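Changing the flat before winter

My mother used to say that a home needs to be moved around two times in a year, once when the cold comes and once when it goes. She did it in our old house with so much noise that the neighbours knew the season from her. I have lived in Canada long enough now to have the same habit, only with less space and a downstairs neighbour who works nights.

So October is my month for it. I start with the curtains. The summer ones are thin and a light colour, and I like them very much, but from the end of September they do nothing against the window. The heavy ones live in a suitcase under the bed. Every year I forget that they must be ironed, and every year I hang them with the folds still in, and I say that the weight will pull them straight. It takes until Christmas.

This time I asked Jad Srour from the second floor to help me with the big cupboard in the hall. He is a quiet man and he measured everything before we lifted anything. The cupboard had to go 25 centimetres to the left so that the door to the balcony could be closed off with the draught curtain. It sounds like a small thing. We were there the whole morning, because under the cupboard the floor was another colour and I wanted to wash it, and then we had to wait for it to dry, and then of course we had coffee.

I have learned that it is better not to do all the rooms together. My first autumn here I emptied every shelf on the same afternoon and slept that night between two piles of books. Now I finish one corner and I leave it alone for a day. If it still looks right to me the next evening, I go to the next corner. If not, I move it again while my arms still remember how heavy it is.

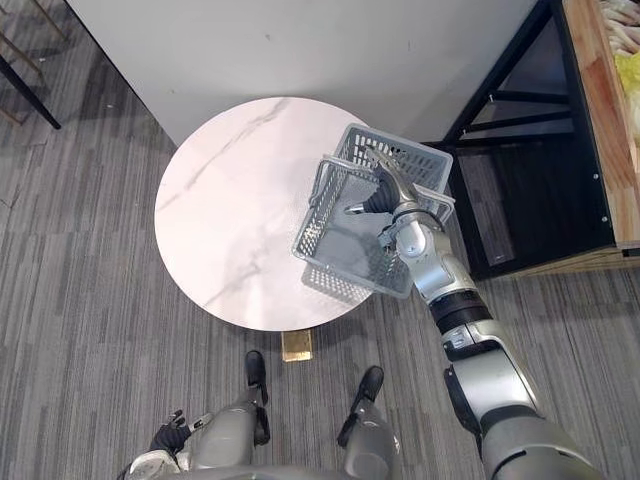 The question of the lamps is always the most difficult. In summer I need only one, and in winter I would like to have one in each place where a person can sit. My friend Kelly Guimarães has a theory that the ceiling light should never be on after supper, and since I visited her I have tried to live like this also. It is true that the room becomes kinder. It is also true that I have walked into the same chair on three different evenings.

I bought one new lamp this year, a small one with a cloth shade, from a second-hand shop where the owner wraps everything in newspaper even if you live across the street. It stands by the chair where I read. The bulb is a warm one. I had a white bulb there before and I felt like I was waiting for the dentist.

Then there are the blankets. I own too many, I admit it. Some came with me in the first suitcase and I can't give them away, and some I bought when the heating in the old flat was broken for most of November. I wash them all at the start of the season, two at a time, and hang them over the doors. For some days the flat smells of soap and one has to push through wool to go to the kitchen. I enjoy this more than I should.

What I changed my mind about is plants. Last year I brought every pot inside on the same night, when the radio promised frost, and the basil brought in small flies that stayed with me until spring. This time I brought them early, one or two each evening, and looked under all the leaves first. The geranium I cut back hard. Hưng Lý, who has the garden plot next to the one I share, told me to do it, and he has never been wrong about a geranium.

I still have the hall shelf to sort and the box of winter boots to bring up from the basement. The boots need new laces and one pair needs a visit to the shoe repair place beside the library. If anybody knows a good way to keep salt from eating the leather, please write it in the comments. I have tried the vinegar and water, and the colour came out a little with the salt.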